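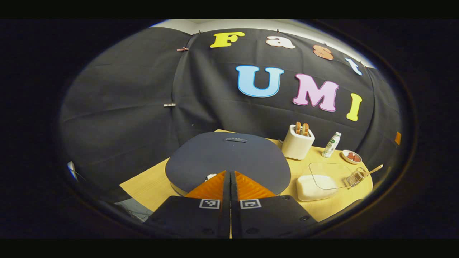
*Toast station, fingers at the front of the navy lid.*

**Arm keeps pushing after the lid is shut. Vendor says "tracking drift". I don't buy it**

**vbite_28** (4 September 2023)

We train on demos taken with the hand-held gripper and then run the policy on a Kurnovex arm. The task is breakfast stuff: lid down, toast out, toast on something flat. The demos are fine, or at least every one of them looks fine on playback.

On the arm, 28 runs so far. In 6 of them it closed the lid and then carried on down. No slowdown. It leaned on the lid until the arm's own force stop tripped, and on the last one it cracked the finger mount on the left jaw before the stop came in. I had my hand near the toaster when that happened, which was dumb of me, and it's why I'm posting instead of just ordering another mount.

Kurnovex support came back with one line: "probable tracking drift in the training data due to low-texture background." They mean the black cloth. They haven't looked at a single log, as far as I can tell. Has anyone seen drift do this? It sounds like the thing you say when you want a ticket closed.

**aigars_k**

Low texture is a real problem, so I wouldn't write it off. Black cloth is about the worst thing you can hang behind a table if your pose comes from vision. Your folds probably help some, but dark folds on dark fabric aren't much to hold on to.

**vbite_28**

There are seven big colored letters pinned to it, "Fast" over "UMI". Plus the clips along the top and everything on the table. If a tracker can't find a corner in that, I'd like to know what kitchen it's supposed to work in.

**aigars_k**

And how many of those letters are in view when the gripper tips down to push the lid? That's the part of the motion you care about. Looking at the photo, you've got both rows because you're more or less level. Tip forward and you've got a big plain dark lid filling the middle and pale table around it.

**vbite_28**

OK, that's fair. I'll check the low end of the motion separately. I still don't see how drift would give the same direction of error every time. All 6 went down. Shouldn't some of them stop short?

**rebane.a**

You wouldn't notice those. If it stops short by a little, the lid falls shut on its own weight and you mark it as a success. So you only count the bad half. I'd go back over the runs you called good before using "always down" as evidence.

**vbite_28**

Ugh. Yes. The score sheet is just closed / not closed.

**raetsep_v**

I'm going to disagree with both of you. My money is on the demos themselves and I don't think the tracker needs to be off at all. When a person closes a lid with a hand-held gripper, they feel it hit and they stop. Or they lean on it a bit, and their wrist gives. None of that feeling gets recorded. The policy gets positions and pictures. A closed lid with light pressure looks exactly like a closed lid with a lot of pressure.

So you end up with targets that sit at the surface or slightly under it, and a stiff arm will do whatever it takes to get there. 2 mm under the surface is nothing to your wrist. It's plenty to a position-controlled arm.

**aigars_k**

That explains pushing. It doesn't explain carrying on until the stop trips. If the target is 2 mm under, the arm should push for those 2 mm and sit there.

**raetsep_v**

Sit there at what force, though? On a stiff setup 2 mm can be enough to trip it by itself. And if the actions are relative to the current pose, the arm asks for "a bit more down", doesn't get there, and asks again. Which is it, @vbite_28, relative or absolute?

**vbite_28**

Relative. And stiffness is whatever Kurnovex ships as default. I never touched it. Their manual calls the default "suitable for most tasks".

**rebane.a**

"Most tasks" is doing a lot of work in that sentence. Ask them for the number.

**butkiene_b**

Can we talk about the hand near the toaster for a second? I don't much care whose theory wins. Whatever the cause, you had a machine that only stopped after it broke something, and it was a learned policy, so you can't read the code and say it won't do that again. Put a floor on the height in the controller. Cap the force well below the factory stop. Stand back with the button in your hand. We run ours that way even on the boring tasks.

And please don't let the vendor's stop be your only one. It's set to protect the arm.

**vbite_28**

Agreed, and no argument. We have a button. It was on the other bench.

**butkiene_b**

Then for that run you didn't have one.

**aigars_k**

A height floor has its own trouble, for what it's worth. Table height is not lid height. Set it for the lid and you can't reach the plate, or that clear tray down on the table. You'd want it per region.

**butkiene_b**

Or just the force cap, then. Start there today, argue about regions later.

**raetsep_v**

Cheap test that would settle some of this: put a soft foam block under the fingers with a kitchen scale under it, no policy, and command small downward steps. Write down the reading for each one. If it climbs the way I think it will, drift is off the hook. Then do the same with stiffness turned down.

**aigars_k**

It would show stiffness matters. It wouldn't clear drift. You'd still need to compare the tracked height at lid contact across the demos. It's the same lid on the same table, so those heights should nearly match. If they're spread out, support had a point, even if they got there by guessing.

**vbite_28**

I can do both. We have 200 demos and contact is easy to find by eye. Skasex will export the height track, assuming the export works this week.

**rebane.a**

Do the first fifty and see. If the spread is bad it'll be obvious well before the end.

**vbite_28**

Force cap is in, button is taped to my side of the table, arm is off until the new mount comes. I've asked Kurnovex for the default stiffness in real units and got a link to the same manual page. I'll post the height numbers once I have them, whichever way they point.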